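Thursday, session notes – Stutero live room, first go at the Sunora set

Print this entry | E-mail this entry 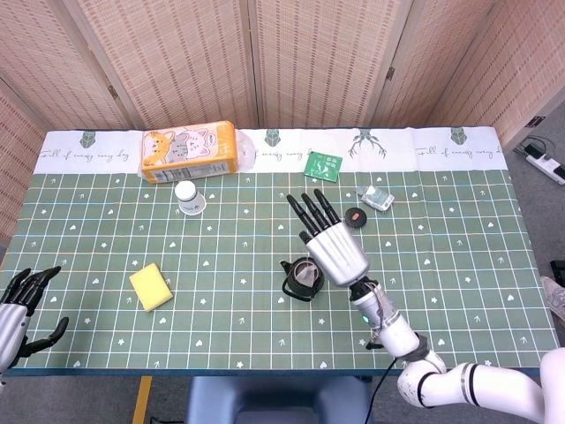

Zawadi Okoth thinks we should record all seven songs straight through with no stops, talking and tuning included, and pick the best full run at the end. If a song falls over, she wrote on the shared sheet, it falls over, and we play the whole set again after tea.

I was against it at ten in the morning and mostly for it by four. Writing down why before I forget.

We tried it my way first. Song by song, two takes each, everyone on headphones. The takes were clean and kind of dead. Wafula kept looking over at me for the count instead of at the drums, and the quiet one in the middle (still no title, we're calling it Torirance for now) came out a full notch faster the second time. I checked against the demo and yes, it wasn't my imagination. That's what stopping does to us!

So after lunch, headphones off, vocal through the small wedge at a whisper, and straight through. Much better. The bleed is real though – the snare is all over the vocal mic in the loud choruses, and I can't EQ it without her voice going thin and papery. I turned the vocal mic so its back faces the kit and that bought us a bit. I also pulled the overheads down lower than I like, and I'd do that again. The cymbals sound like cymbals now and less like frying.

Things that bugged me:

The bass DI hums whenever the Kombo preamp shares a strip with the keyboard supply. Moved it to the wall outlet, gone. Please leave it there.

Left room mic is noisier than the right. Swapped the cables and the noise stayed on the left, so it's the mic or the input. Didn't get further than that.

Input gain on the acoustic was too hot in run one. Clipped twice in the last chorus. Run two is fine.

Run two is the keeper so far, I think. The opening is a little stiff, but from the third song on they're really listening to each other, and the ending where everybody drops out except the organ gave me goosebumps (organ a touch loud, easy fix). Run three has the better first song. I'm not allowed to splice them, apparently. We'll see.

For the Sunora people: they want a stereo mix plus stems. I've got the rough bounced and the stems named the same way as last time. There's room for 149 on the night if we do the public version in January, and Roald wants to know about a second vocal mic before then. My vote is yes, a duller one.

To do: listen on the car speakers, try run two with the left room mic muted, new battery for the tuner.

Comments (3)

Elibariki Kombo
Run two for me as well. Don't touch the stiff opening, it makes the third song land harder.

Josphat Wanyama
Is the hum on run one fixable or do I need to replay the bass? I'm around all weekend if so.

Roald Lundgren
Left room mic did the same thing to me on the choir job. Try input 7 before you blame the mic.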